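Vinerow bin-picking kit – pre-acceptance inspection
Site: Clovanbridge, bay 6
Date: 2020-10-19
Supplier: Rusnák
Unit no.: 903

1. Emergency stop, pendant – OK
2. Emergency stop, cell door – OK. Label missing, supplier to send.
3. Arm mounting bolts, torque marks – OK
4. Cable loop at the wrist – OK. Check again after 9 days' running.
5. Gripper fingers, play and wear – OK
6. Bin clamped to bench – OK

Comment on 6: the clamp grips the bin at one corner. We would like a fixed bracket in the final version – the supplier has quoted for one.
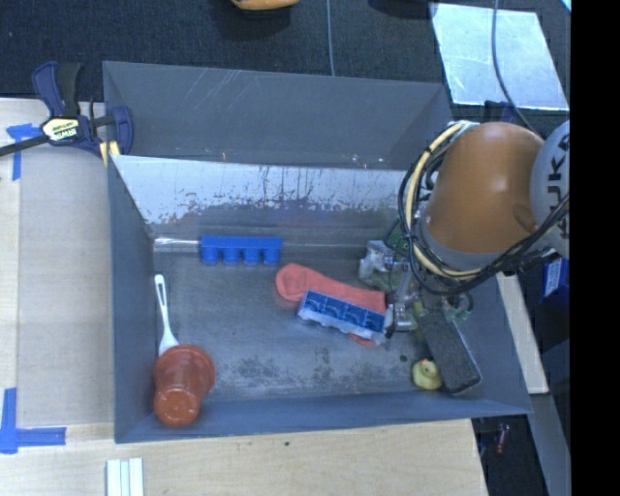

Does the kit need its own guarding?
It needs a fenced cell or a scanner, and neither is in the price.

7. Bin walls and floor – pass with comment. Coating worn in ragged patches on the sloping inner wall. Deburr if any edge lifts.
8. Mixed items test, soft and rigid – to be repeated with the Fakeck controller update
9. Manual, English copy – not received

Result: accepted on trial until February. Items 2, 8 and 9 stay open.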